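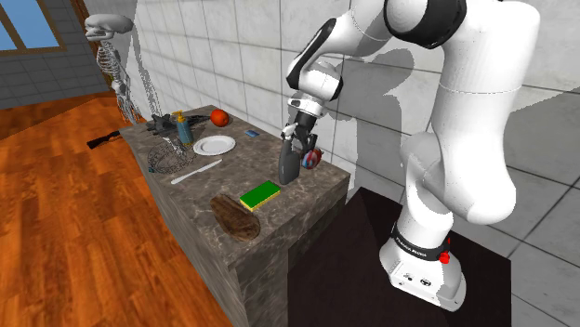

Pausing a meal box subscription without losing the credit

Posted in Food and Cooking > Meal kits and delivery

We've been getting the Lollwood box since May, the two-person plan with three dinners a week. Mostly happy with it. The lamb koftas were good and the pumpkin laksa has been on repeat, although I add more chilli than the card says.

My problem is that we're going away to my sister's for a good part of next month and I want to stop the boxes while we're gone. I have $50 credit sitting in the account from a box that turned up with no chicken and a split bag of yoghurt. On the account page there is a Skip button under each week and also a Pause Plan option in settings. The Pause screen says "promotional balances may be forfeited". I don't know if my credit counts as a promotional balance. I emailed them and got the automatic reply and nothing since.

Has anyone paused with credit in the account? Also, is there a limit on how many weeks you can skip? It only shows me a few weeks ahead and we'll be away longer than that.

— kettle_and_toast, Ostwood

Bart Martens

Use Skip and leave Pause alone. I was with Lollwood for over a year and did this several times.

There are two kinds of money in your account and they don't label them very well. If you go to Account, then Payments, then Balance History, each amount has a code next to it. Anything marked REF is a refund for missing or damaged food, and that stays put whatever you do. Anything marked PRO came from a voucher or from referring a friend, and that is the part that disappears when you pause. Yours should be REF if it was for the chicken, but check, as the person on chat sometimes gives you a voucher when they should be giving you a refund. Mine did that once and I had to ask for it to be changed over. They did it the same day.

On the skipping, you can do up to 8 weeks in a row. The page only shows the first few, but when you skip the last one showing and reload, the next one appears. Keep going until you've covered the trip. The cut-off for each box is 11 pm, five days before delivery, and they are strict on it. I missed it once by a few minutes and came home to a box of warm fish on the doorstep. I did not get a refund for that one.

Take a screenshot of the skipped weeks when you've finished. If a box is charged anyway you'll have something to send them.

When you come back, the credit comes off your next box automatically. It won't cover delivery, only the food, so you'll still see a small charge on your card.

pantrymoth

we just cancelled ours altogether and signed up again after, they gave us a new customer discount the second time. don't know about credit we didn't have any. recipes are better at Quintela anyway but they don't deliver past Bridard

Fennel Road

Agree with Bart about skipping. Two small things to add.

If you have any extras on your order, such as the breakfast pack or the bread rolls, they are on a separate schedule. Skipping the dinners doesn't skip those. I went camping and still got a loaf of sourdough and a dozen eggs every week. You have to open Extras and switch them to "With my box only".

Also, if you earn their points, you need 1000 to get a free dessert and they expire if you haven't had a delivery for two months. You shouldn't be caught by that for a shorter trip, but spend them first if you're close. The lemon delicious was the best of them when I last looked. The brownie is a bit dry — I cook it for less time than the card says.

I can't help with the emails. I've always had a quicker answer on the phone, in the morning.

Contact the moderators | Community guidelines | © Table Talk Help Community | Back to top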